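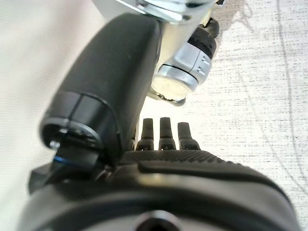 Kastriot Hoxha told me before I left home that I'd be bored by noon, that a travel insurance fair is three rooms of brochures and a bowl of mints, and that if I wanted to know what happens when a tourist gets hurt abroad I should go and sit in a hospital billing office for a day.

Well, I went anyway, and I'm glad I did, although I'll admit there were mints.

6 min read

The Dornel Visitor Safety Open Day takes place every January in the old ferry hall, a long drafty building with wonderful windows and only one place to get coffee. I'd signed up because two of my readers had written to me after accidents on vacation, both of them stuck in a guesthouse with a hospital bill and no idea who to call. I thought I might find somebody who could tell me in plain words how it's supposed to work. Doors opened at nine and I was there on 1/15/19 at ten minutes to, in the wrong shoes, with a bag of oranges from the market (I never travel without fruit).

The first hour went to the compensation desk. The region keeps a small fund for foreign visitors who are injured during their stay, and Rostam Safavi, who was behind the table that morning, walked me through the form twice without once sighing. It runs to four pages. You need the doctor's report, the original receipts and a copy of the passport page with your entry stamp, and you have to file before you fly home. That last part is where people come unstuck. He said families phone him from their own kitchens, weeks later, with every receipt in perfect order, and there is very little he can do for them.

The fund paid 139 claims last year out of 200 filed. I asked what had happened to the others, and he said missing receipts, mostly, and a good many scooters. If you rent a scooter without the right license you're on your own, and he would like me to print that in large letters. I can't do large letters here, Rostam, but I've tried!

After that I joined the tour of the call center upstairs, run by a company called Zodance. It's a quiet room, quieter than I'd imagined, with a wall map and a kettle and people speaking five or six languages in low voices. Our guide, Ravinder Dhillon, has worked the night line for years and told us the commonest call is from someone who has lost their medication – in a taxi, very often – and wants to know whether a local pharmacy will replace it. Sometimes yes, sometimes you need to see a doctor first. Carry the prescription separately from the pills, she said, and I wrote it on my hand.

Lunch was fish soup and bread on the terrace, and I shared a bench with Waldemar Stępień, who was there on his own money after breaking an ankle on a boat ramp the winter before. He had been paid, eventually. The check came in local currency and his bank at home wouldn't touch it, so he flew back to cash it and, being there, stayed three weeks. He seemed very happy about the whole arrangement.

The afternoon talks were more uneven. The one on beach flags was excellent, short and full of pictures, and I learned that I've been reading the yellow flag wrong for most of my adult life. The one on policy wording went on a good while and I slipped out for an orange.

If you'd like to go next year, entry is free but you do have to register, and the ferry hall is a fifteen-minute walk from the bus station along the water. Bring a sweater. The compensation desk gets busy after lunch, so see them first, and ask for the printed checklist, which they keep under the table.

Recent posts
Two nights in Babaei on a small budget
What to pack for a boat trip in January
Reading your travel policy before you need it
Readers write: lost bags and kind strangers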